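十一月　くもり、午後から少し晴れ

朝の五時半に目がさめました。窓を開けると、まだ暗くて、新聞配達のバイクの音だけが聞こえました。風はありませんでした。自転車に乗る人にとって、風がない朝は給料日のようなものだと、川口和恵さん（Kazue Kawaguchiさんです。本人がローマ字で書いてほしいと言うので、次からはKazueさんと書きます）が前に教えてくれました。私はこの言い方が好きなので、日記に何回も書いています。

今日の目的は、県道338号を終わりまで走って、古い分校のある集落を見ることでした。全部で32キロです。自転車が速い人には短い距離ですが、私は速くないですし、途中で止まることが多いです。石の道しるべ、閉まった酒屋、消防団の倉庫、そういうものを見ると、どうしても足をついてしまいます。Hongmeiさんは「あなたの平均速度は、歩く人と自転車の間の、新しい乗り物です」と言いました。ひどいですが、正しいと思います。

駅の北口でHongmeiさんと会いました。彼女は新しい自転車で来ました。Skestonという会社のもので、色は灰色がかった青です。とても軽くて、片手で持ち上げることができました。私の自転車は片手では持ち上がりません。後ろに荷台がついていて、その上に雨具と、お茶の水筒と、パンクの道具と、おにぎりが乗っています。Hongmeiさんの荷物は、背中のポケットの小さい袋だけでした。お昼はどうするのですかと聞いたら、店で食べると言いました。店はないかもしれませんと言いましたが、彼女は信じませんでした。このことは後でもう一度書きます。

はじめの六キロは国道を走りました。ここは好きではありません。トラックが多く、路肩がせまく、白い線の外側に砂がたまっています。大きい車に追いこされると、体が一度外へ押されて、次に内側へ引っぱられます。この感じに、私は今も慣れません。地図で見ると国道の横に細い道が一本あるのですが、Lirkixのアプリはその道を一度も案内してくれません。帰ってから設定を調べようと思っていて、もう三回忘れました。今日書いたので、次は忘れないと思います。

川の手前で右に曲がると、急に静かになりました。ここから県道338号です。入り口に青い六角形の標識が立っていて、下のほうがさびています。Hongmeiさんは先に行ってしまい、私は標識の写真を撮りました。田んぼはもう稲刈りが終わっていて、切り株から短い緑の葉が出ていました。日本語ではこれを「ひつじ」と言うそうです。動物の羊と同じ音なので、はじめて聞いたとき、私は田んぼに羊がいるのだと思って、しばらく探しました。Kazueさんはこの話をいろいろな人にします。もう許しています。

最初の集落には、川にそって家が並んでいました。壁の下半分が焼いた杉の板で、上半分が白い家が多いです。玄関の前に大根が干してありました。きれいな所ですが、私はこの集落に住みたいとはあまり思いません。道がせまいのに、採石場へ行くダンプカーの抜け道になっているからです。角の家の石垣に、新しい傷と古い傷がたくさんついていました。花に水をやっていたおばあさんにあいさつをしたら、「はい、気をつけて。ダンプが来るよ」と言われて、そのすぐ後に本当に来ました。私は石垣に背中をつけて、息を止めていました。

神社で休みました。石段の横に大きいいちょうの木があって、葉が半分落ちていました。実もたくさん落ちていて、においが強かったです。Hongmeiさんは自転車のタイヤで実をふんでしまい、そのあと一時間、私の前を走る彼女からずっと銀杏のにおいがしました。追いこしたいと思いましたが、力がたりませんでした。 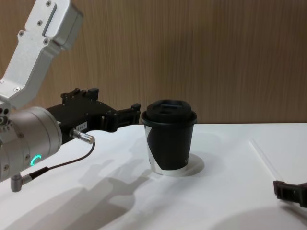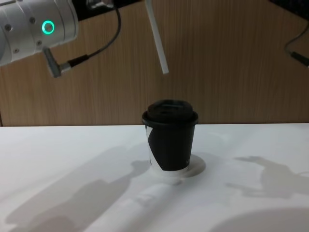
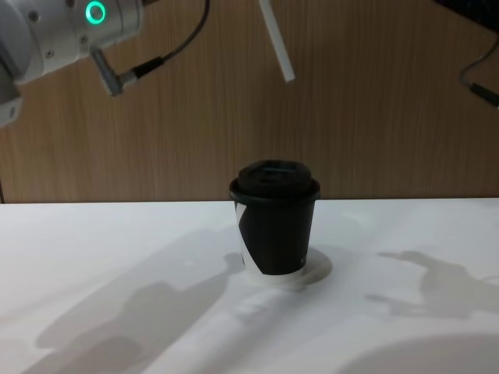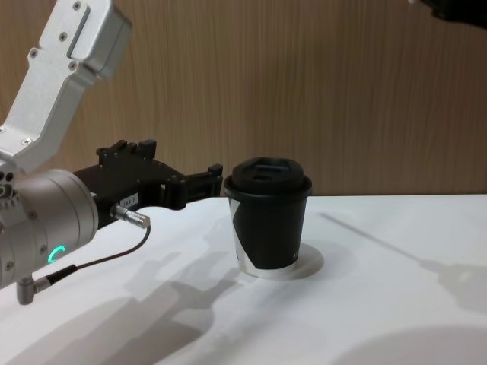 神社を過ぎると、峠までの上り坂が始まりました。標識には勾配が13パーセントと書いてありました。数字は読まないほうがよかったと思います。いちばん軽いギアにしても、自転車は歩く速さより遅くなって、ハンドルが左右にふらふらしました。私は二つ目のカーブで降りて、押しました。Hongmeiさんは一度も降りないで上りました。やっと上に着いて、向こう側の谷を見おろすと、農家の横に黒い円い貯水タンクが一つ立っていました。上に丸く盛り上がった蓋がついていて、四枚目の写真の、白いテーブルに立っている蓋つきの黒いカップを、そのまま大きくして畑に置いたように見えました。私がそう言うと、Hongmeiさんは「あれが全部コーヒーだったら、今すぐ下りて飲む」と言いました。下りて近くで見ると、タンクの横には消火用と白い字で書いてありました。

下り坂は寒かったです。汗をかいたまま下りたので、おなかのあたりが冷たくなりました。次からは、上で休んでいる間に風よけの上着を着なければなりません。ブレーキをずっとにぎっていたので、指も痛くなりました。手袋は薄いほうを持ってきてしまいました。厚いほうは玄関の棚の上にあって、出かける時に見たのに、今日は暖かいだろうと考えました。

谷の集落には、着いたのは十一時過ぎでした。道が川と一緒にゆっくり曲がっていて、橋が二つあります。古いほうの橋は、車が通れないように杭が打ってあります。欄干は低くて、私のひざより少し上までしかありません。橋の名前がひらがなで彫ってありましたが、苔のせいで、最後の「はし」しか読めませんでした。指で苔を取ろうかと思いましたが、やめました。

この集落なら、住んでみたいと思いました。理由を考えてみました。県道がこの先で終わるので、通り抜ける車がありません。水の音がどこにいても聞こえます。家と家の間に小さい畑があって、垣根が低いので、歩いている人と畑にいる人が話をすることができます。それから、郵便局があります。小さい郵便局ですが、入り口の前に木のベンチがあって、誰かが編んだ座布団が置いてありました。郵便局のない村に住むのは、私にはむずかしいと思います。私は手紙をよく書きますし、母は今もメールを使いません。

分校は集落のいちばん奥にありました。平屋の木造で、屋根は赤い瓦です。窓の枠が新しくなっていて、少し残念でしたが、ガラスの何枚かは昔のままで、外の山がゆがんで映っていました。校庭のすみに鉄棒が三つ、低い順に並んでいます。いちばん低い鉄棒は、一年生のためにしても低すぎると思いました。土が高くなったのかもしれません。門の横の説明板には、建てられた年と、閉校した年と、最後の年の児童の数が書いてありました。最後の年の児童は2人でした。同じ学年だったのか、兄弟だったのか、板には書いてありません。その二人は今どこに住んでいるのだろうと、帰りの道でも考えていました。

中には入れませんでした。戸に紙がはってあって、見学は前の週までに公民館へ電話してくださいと書いてありました。私はこの紙のことを調べないで来ました。Hongmeiさんは少し怒りました。窓から見ると、廊下の板がとても広くて、黒く光っていました。教室の黒板には何か字が残っていましたが、遠くて読めません。次に来る時は必ず電話をします。電話番号は手帳のうしろに書き写しました。

お昼のことを書きます。店はありませんでした。正確に言うと、店は一軒ありましたが、閉まっていて、看板の字も消えていました。Hongmeiさんは自動販売機でコーンスープを買って、とても静かに飲みました。私はおにぎりを三つ持っていたので、一つ半ずつ分けました。三つ目は梅で、半分に割ったら種が私のほうに来ました。ベンチで食べていると、郵便局の人が出てきて、どこから来たのですかと聞きました。町からですと答えると、「いえ、お国は」と聞かれたので、私はルーマニア、彼女は中国ですと言いました。その人は少し考えて、それは峠より遠いですねと言いました。それから、干し柿を二つくれました。まだやわらかくて、中がゼリーのようでした。

その人によると、昔は分校の先生も自転車で峠を越えて通っていたそうです。雪の日は越えられないので、橋のそばの家に泊まって、朝はその家の子どもと一緒に学校へ行ったと聞きました。変速機もない、鉄の重い自転車だったでしょう。私は自分が二つ目のカーブで降りたことを、郵便局の人には言いませんでした。

帰りは同じ道です。反対側から上る峠のほうが長いですが、少しやさしくて、私は最後のカーブまで降りないで行くことができました。太陽が出て、杉の林の間から光が入りました。そこで後ろのブレーキから変な音がしはじめました。しゃりしゃりという、氷をけずるような音です。Hongmeiさんが見てくれて、小さい石がはさまっているのを取ってくれました。軽い自転車の人は何も持っていないと思っていましたが、細いピンセットを持っていました。

国道に戻ったのは三時少し前です。また砂とトラックです。Kazueさんが前に、役場に手紙を書けば砂を掃除してくれると言いました。一度書いてみようと思いますが、「路肩」と「路側帯」の違いがよくわかりません。まちがった言葉で苦情を書くのははずかしいので、先にKazueさんに見てもらいます。

駅の裏のTạという店で、二人で温かい麺を食べました。ベトナムの店で、香草を別の皿にたくさん出してくれます。Hongmeiさんは麺を二杯食べました。お昼がおにぎり一つ半だったので、当然です。彼女は、次は自分が弁当を作ると言いました。次は春に、海のほうの道へ行きたいそうです。私は冬の間にもう一度、あの分校へ行きたいです。意見が合わないまま、駅で別れました。

夜、お風呂に入ってから、母に手紙を書きました。「分校」という言葉をルーマニア語でどう説明するか迷って、大きい学校の小さい子どもの学校、と書きました。これではわからないと思うので、赤い屋根の絵もかきました。鉄棒もかきましたが、三つとも同じ高さになってしまいました。

右のひざが少し痛いです。自転車のチェーンはまだふいていません。手袋の厚いほうを、かばんに入れました。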